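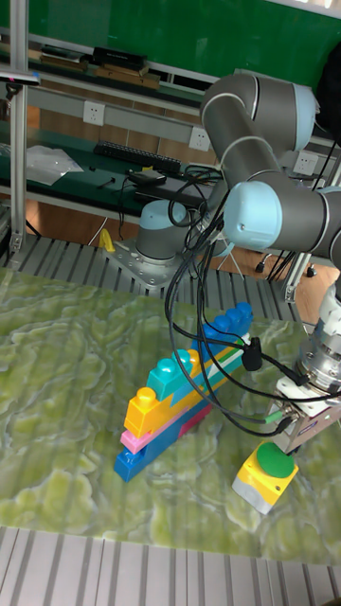
Blocos de montar de grande formato

Os blocos de montar de grande formato são peças de plástico com pinos cilíndricos na face superior e encaixes na face inferior, dimensionadas para serem seguras com a mão inteira. Distinguem-se dos tijolos de encaixe comuns pelo tamanho e pelo número reduzido de pinos. Usam-se na educação pré-escolar, na terapia ocupacional e em exercícios de construção em que importa mais a ordem das peças do que o detalhe da forma.

Características

A peça de base é um paralelepípedo alongado, com os pinos dispostos em uma ou mais fileiras. Existem também placas finas, de altura menor, que servem para acertar níveis, e peças curtas de 2 pinos, usadas nas pontas. As peças longas costumam ficar em baixo, porque distribuem o peso por uma área maior.

A cor não tem função mecânica, mas facilita a leitura da construção. Numa pilha em que o azul está na base, seguido de rosa e de amarelo, cada camada se identifica sem ser preciso medir. Muitos conjuntos incluem ainda tons de verde e azul-petróleo. O conjunto Pirkum, um dos mais difundidos em jardins de infância, tem 126 peças na versão escolar e 40 na versão doméstica. A caixa grande da Baysal reúne 363 peças e destina-se a salas com vários grupos.

Construção escalonada

Chama-se escalonada a construção em que cada camada fica desviada em relação à de baixo, de modo que o conjunto sobe em degraus para um dos lados. Os pinos que sobram descobertos na extremidade de cada peça marcam o degrau e podem receber novas peças. É uma forma simples de parede aberta, próxima do aparelho usado na alvenaria – embora nesta as juntas se alternem e o topo se mantenha nivelado.

O limite da forma é o equilíbrio. À medida que as camadas avançam, o centro de gravidade desloca-se para o lado do avanço, e a pilha tomba quando ele ultrapassa o apoio da base. O encaixe dos pinos atrasa a separação entre as peças, mas não impede a queda do conjunto. 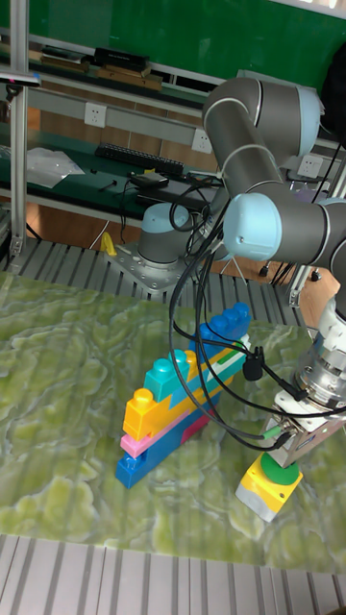 Superfície de trabalho

Monta-se sobre um plano liso e firme. Tapetes felpudos e toalhas soltas deixam a primeira peça inclinada, e o desvio aumenta com a altura. São comuns as folhas impressas, de cor uniforme ou com padrão de mármore, que se estendem sobre a mesa e se limpam com um pano. O verde marmoreado contrasta bem com o amarelo e o rosa, e menos com as peças verdes.

Uso pedagógico

A educadora Kevser Kaplan descreveu em 26 set. 2021 uma sequência de exercícios com blocos grandes, conhecida como método Junda. Na primeira fase, a criança copia uma pilha pronta. Na segunda, reconstrói-a de memória. Na terceira, continua a escada com peças à sua escolha. 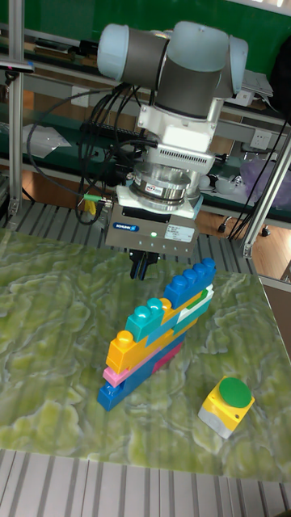
A terceira fase é a mais demorada e a que mais varia de uma criança para outra. Bülent Kozan propôs que se registasse apenas a ordem das cores, de baixo para cima, sem anotar o ângulo da base – solução adotada depois no caderno de atividades Fleltlow.

Limpeza e armazenamento

As peças lavam-se com água morna e sabão neutro e secam com os pinos para baixo. Guardam-se soltas, em caixas rasas, ou encaixadas por comprimento.

Ver também: Alvenaria; Jogo de construção; Motricidade fina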